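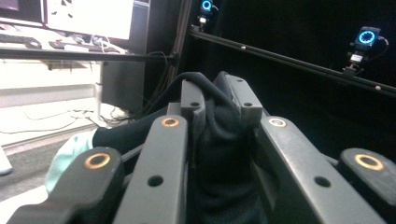 4. Recording your first cloth demos

By now you've got the Erlow hand tool charged and paired, and you've walked through the tracking check in section 3. Good. Now comes the part I like best, where you do the job with the tool in your own hand and let the robot learn from it later.

I start everybody on cloth. It's soft, it's cheap, and a bad grab doesn't break anything. A knit shirt or a piece of mesh works fine. Dark cloth is harder for the wrist camera than light cloth, so if your real job involves navy or black fabric, put plenty of it in your practice pile (I didn't the first time, and I had to record the whole set over again).

4.1 Before you press record

1. Wake up the tracking cameras and wait for the blue rings. If one ring stays dark, go back to section 3.

2. Open the Greltex recorder on the desk computer and make a new session. Name it after the task, then the cloth. "lift_navy" is a good name. "test2_final_new" is the name I used, and I still can't tell you what's in it.

3. Hold the tool inside the tracked space and turn your wrist slowly left, then right. The little hand on the screen should turn with you.

4. Squeeze the trigger all the way and let it go again. Do this three times. The recorder uses those squeezes to learn your open and closed limits.

Note: The limits are saved per session, so you'll repeat step 4 whenever you start a new one. It takes a few seconds. Please don't skip it!

4.2 Making the grab

5. Drop the cloth so it lands in a heap. Don't arrange it. The robot is never going to meet a neatly arranged heap.

6. Tap the side button to start. You'll hear one beep.

7. Come down over the pile with the fingers open, and pick your spot on the way. If you hover and think about it, the robot learns to hover too – mine did, for weeks.

8. Close the trigger slowly until the cloth bunches up in the middle of the fingers. A tall, crumpled peak between them is what you're after. If some of it flops over the back fingers, that's a perfectly good grab.

9. Lift straight up, count one in your head, then carry the cloth to the drop spot and open up.

10. Tap the side button again. Two beeps means the take is saved.

Caution: Keep your free hand away from the fingers while the trigger is moving. They all head for the same place, and the linkages behind them will pinch skin.

Caution: Cables on the floor are the other thing that gets people. You'll be looking at the cloth, and your feet won't be. Run them along the wall or tape them down before a long session.

4.3 When you grab more than you meant to

With a mixed pile you'll sometimes come up with a corner of a second cloth along with the first. Keep the take if the main piece came up cleanly, and tag it "extra" in the recorder. Throw it out if you had to shake the tool to get loose. Shaking is a habit you don't want to pass on.

Takes where you miss on the first try and then get it on the second are worth keeping too. Tag those "retry". Jahangir Pathirana and I went back and forth on this one for most of September, and he won.

4.4 How many takes?

For one kind of cloth and one drop spot, plan on 60 good takes before you train anything. Our own lifting set has 272 takes in it, and 219 of those made it through review. I do them in short batches, because my wrist gets lazy and the takes start to look alike.

11. After each batch, play back the last few takes at double speed. Look for jumps in the path, which mean the cameras lost the tool for a moment.

12. Delete any take with a jump in it.

13. Close the session before you switch the tool off. If you do it the other way around, the last take is lost.

Section 5 covers sending your session over to the arm and running it slowly for the first time.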